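From: kitchen-floor lead, Dukness site
To: canteen-automation list
Date: Wednesday, June 21, 2023
Subject: Re: What happens to the tray return people?

On the list, the Cesance site lead wrote:

> We have been told the tray return station is coming to us in November.
> I have 12 people across the two shifts and at least half of them have
> asked me what it means for their hours. I have nothing to tell them.
> The slides from Urkel talk about throughput and that is all they talk
> about. Can somebody at Dukness say what the work is like now, who does
> what, and whether anybody lost their place over it?
>
> Also, do the arms handle leftovers and wrappers, or does a person
> still have to go through the trays first? The slides skip that.

I'll take the last part first, as it's the part I deal with every day.

A person still goes through some of the trays. Our bench has two arms over a wooden table, with a clear container for packets and wrappers and a gray rack for the dishes. Plates, bowls and cups are one kind of job. Snack packets are another, as they crinkle and change shape when they are gripped. Chopsticks are a third. Urkel set the bench up with the kind of tray our day shift sends back, so it gets bowls with crumbs left in them and chopsticks lying across everything.
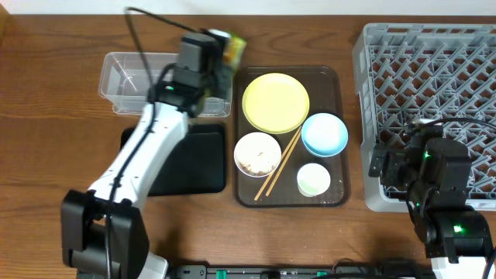
1. What the work is like now

Before the bench, tray return was two people standing at the hatch for a full shift. One scraped and sorted, the other racked. It was wet, loud, and hard on the wrists, and people swapped off it whenever they could.

Now one person stands at the hatch and one looks after the bench. The hatch person still scrapes anything with soup or sauce in it and sends the drier trays over. The bench person loads trays, clears jams, empties the container, and changes the rack when it fills up. We rotate at the break.

The bench job is easier on the body and harder on the attention. Several of my people said they went home more tired the first few weeks, and I believed them. You wait, then you have to move quickly, then you wait again. Two people asked to go back to the hatch full time and I let them.

2. Hours

We had 17 people on the kitchen floor when the bench went in and we have 17 now. I want to be careful with that number. Two left in the spring for reasons of their own and we hired for both spots, but one of the new hires is four days a week where the old position was five. Management says the change has no connection to the bench. People on the floor think it does. I don't know, and I have told them I don't know.

Nobody was let go. What did shrink was overtime. On heavy days we used to hold two people back after close to finish the racks, and most weeks we don't now. For some of my crew that was a welcome change, and for others it was the money they counted on. If your people rely on late finishes, tell them early. I told mine after they had already seen it in their pay, and that was a mistake.

3. Pay and job titles

The bench job has no title of its own here. It is still listed as kitchen assistant. After about four months I asked for a skill rate for anyone signed off on the bench, and Pirzada, who hold our staffing contract, came back with a small one. It is paid only for hours logged at the bench, so now we keep a log, and the log is one more thing to do. Get this settled in writing before November if you can. It was much harder to ask for once everyone was already doing the work.

4. Training

Urkel gave us one day. It covered starting and stopping, the emergency stop, and how to clear a dropped item. It didn't cover what to do when the line is backing up and one arm has paused, and that was the question every person on my crew had. We ended up writing our own sheet:

Stop both arms, even if only one has a problem.
Take the whole tray out. Don't reach in for the one item.
Send the tray to the hatch to be done by hand.
Restart, then write it down.

I can send you the full sheet. Change the wording to suit your layout.

5. What I would ask Urkel before they install

Where the rack goes. Ours is on the right side of the table, and the person changing it has to walk around from the hatch side. It's a few steps, but it is a few steps all day long.

Who empties the container, and how often. It was in nobody's duties for the first two weeks.

Whether the daily counts can be seen by name. Ours are by shift only. We asked for that and got it, and it made a bigger difference to how people felt about the bench than anything in the training day.

If your crew wants to come over and watch a lunch service, bring them in groups of two or three, as there's no room behind the hatch for more. Any day except delivery day works. Let me know by reply to the list, and tell me which shift they are from so I can pair them with the same one here.

Kitchen-floor lead
Dukness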